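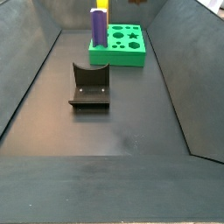

Gray bin with sloping sides.

I went to the Stirnham open day expecting to be sold something, and I was sold something before I got off the bus. For anyone who never caught it, Stirnham was a gentle British sitcom about a parish council that couldn't agree on a bus shelter. It ran for two seasons, repeats turn up late at night, and the village it was filmed in, Sketcombe, now opens its doors to fans every June. Wundix Tours runs the day and says 3,413 people came last year. I don't know where they all stood.

The walking tour is billed as 88 minutes. Ours was closer to an hour, and a good part of that went on waiting to get into the church. You get the green, the pub front, the lane where the tractor episode was shot, and the house used for the vicarage. You don't go inside the house. Most of the rooms you remember were built in a studio far away, a fact the brochure saves for its back page.

Our guide told us the bus shelter argument in the first episode was largely made up on the day. Maybe so. I've watched it enough times to notice how neatly the lines about the bench come back at the end, and that sounds written to me. 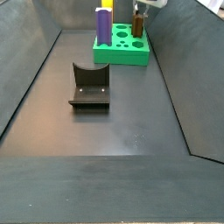
Are the council meeting scenes really filmed in the village hall?

Only the shots of people arriving and leaving. The meetings themselves were done on a studio set, with the windows copied from the real hall.

The afternoon screening was better than I'd feared. They showed the harvest supper episode in the Juntunen Barn, on folding chairs, with the original commercial breaks taken out. It's the one where the whole council believes the queen is coming because of a misread postcard, and nobody wants to be the first to ask. I still think the last five minutes are rushed. The crowd didn't agree with me and laughed straight through them, and I'll admit the postcard scene plays much better in a full room than it does on my couch.

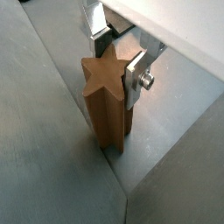 After that came a talk on how the show was written, which mostly repeated the DVD booklet, and a quiz I left halfway through. The gift table had a reprinted script "limited to 500 copies," with a fairly tall stack still there at closing time.

Would I go again? If they got the vicarage opened up, maybe. As it is, skip the morning, get a sandwich at the pub, and turn up for the screening. The bus back leaves from the green, and there's no shelter there.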